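Lichens and liverworts of the Neltville ravines: progress report to the Chevalier Fund
August 2021

We are past the halfway point of the survey and I'm very glad to be able to tell you that it is going better than the application dared to suggest. The spring was cold and late, which pushed the first fieldwork back to May, but once we could get down into the ravines the collecting was excellent and we have made up almost all of the lost ground.

So far we have taken 1267 specimens from the three ravine systems, the richest by a long way being Pridura, where the stream stays in shade nearly all day. Of these, 795 now have a firm name. The rest are either waiting for microscope work or belong to groups where we want sequence data before we commit ourselves (the small leafy liverworts, mostly, and the sterile crusts that every lichen person keeps in a box marked "later"). 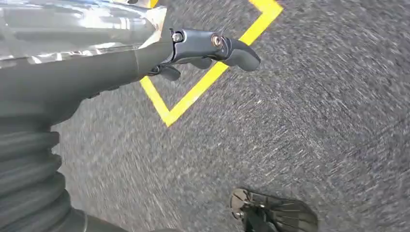
The most exciting result is in the genetic part of the project. We had expected the liverwort populations at Pridura and Flilovora to be more or less the same thing, given that the two ravines share a ridge. The first sequences say otherwise! In one of our target species the plants fall into two clean groups, one in each ravine, with only a handful of mixed sites near the old ford. I don't want to call them separate species on the strength of one marker, and we will run a second one this winter, but the leaf cells look slightly different too, and that is the sort of agreement we were hoping to find.

Flilovora has also given us a lichen we didn't have on the list at all, growing on the undersides of overhanging rock just above the flood line. It is a tiny gray thing and easy to walk past. We now have it from 3 sites and will look for it in the upper gorge as soon as the water drops.

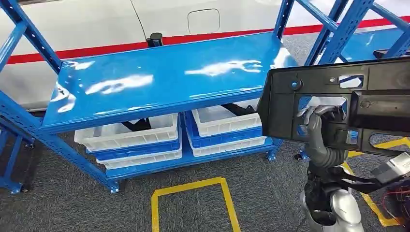

On the older collections: the Neltville herbarium holds around 3125 packets from the district, many of them never revisited since they were first named. We have begun checking those from the ravines against our new material. It's slow work, and a few of the handwritten locality labels have cost us whole afternoons, but it has already corrected several records and filled a large gap on the distribution maps.

Spending is in line with the budget. Travel came in lower than planned because of the late start, and we would like to move what is left there to sequencing. A revised table is attached for your approval.

Still to do before the final report:
- second marker for the liverwort samples
- autumn visit to the upper gorge at Flilovora
- remaining identifications, crusts last
- draft of the illustrated key, with plates

The key is the piece I am looking forward to most. We tried an early version on a beginners' walk and people were getting to the right genus with a hand lens by lunchtime, which was a real pleasure to watch.

Related items
Chevalier Fund: projects supported this year
Pridura ravine: access and parking
Mosses of the Neltville churchyards
How to press and label a liverwort

Comments

ravinewalker
Great to read this. Is the lichen under the overhangs the one with the powdery edges? I think I've seen it further downstream.

hornwort_fan
Two groups on one ridge, wow. Please post the tree when the second marker is done.

Midge
Will the key be printed or only a download? I'd happily pay for a waterproof copy.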